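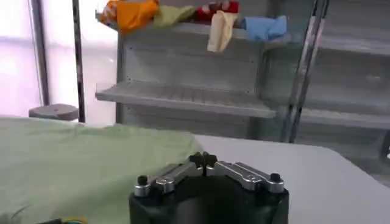

I had the Luvau gripper on trial for two months before I signed anything, and I would urge anyone with a small workshop and a smaller budget to ask for the same. We handle textiles: polishing cloths, towels, the odd tablecloth, all sorted and folded for hire. Fabric is a miserable thing to automate, as anyone who has sat through a sales demonstration with a nice stiff cardboard box will know! So this review is written from that corner of the world, and if you move bottles or castings for a living you may find I grumble about things that would never trouble you.

First, the hardware. The finger links are silver metal with a good polished finish, set across a matte black body, and they feel properly made. The tips are small and dark and close neatly together, and that matters a great deal with cloth, where you are trying to nip up a single layer by its fold without dragging the rest along. Ours picks a crumpled cloth off a metal shelf quite happily as long as there is a ridge to take hold of. A cloth lying dead flat on the table is another matter, and we lost most of our first fortnight to that. In the end Onni Harju, who set the cell up for us (and who has the patience of a saint), taught it to go for the wrinkles first and work outwards, and things have been much calmer since.

Now, the money, which is probably why you are reading. The gripper was the part of the quote we argued over longest and it was nowhere near the part that cost us most. If I were planning again I would put these on the sheet from the very first day:

Mounting and cabling. We forgot it completely. Allow for decent cable clips too, as a stray lead and a loose cloth will find one another sooner or later.
Shelving. We had ordinary grey metal shelves already and kept them, which saved a tidy sum, but somebody has to measure every level and write it down.
Spare fingertips. Buy them with the gripper. Ordered on their own they took 37 days to reach us.
Set-up time. We budgeted for 60 hours and used 175. I still wince a little typing that.

We did look at two others. The Urnuno was cheaper and very light, and I liked the people enormously, but its fingers were wide and kept gathering up two cloths where we wanted one. The Valtonen was lovely, far and away the nicest software of the lot, and priced for a company with a car park. If your loads are heavy, do go and see it before you decide.

Niggles with the Luvau? A few. The manual is thin and assumes you already know what you are doing. Changing the tips means a very small screwdriver and good light, and I have had to borrow younger eyes for it more than once. I would also have liked a softer closing setting for our thinner cloths – there is one, but it is tucked away in a menu that I only found in January, after Onni pointed at it.

We bought through Truna, who were slow with the paperwork and kind on the telephone. They let us split the payment in two, so do ask, as it wasn't mentioned anywhere on the quote.

Would I buy it again? Yes, with the tips in the same order and a good deal more put by for setting up. Four stars from me, and I would go to five if they rewrote that manual.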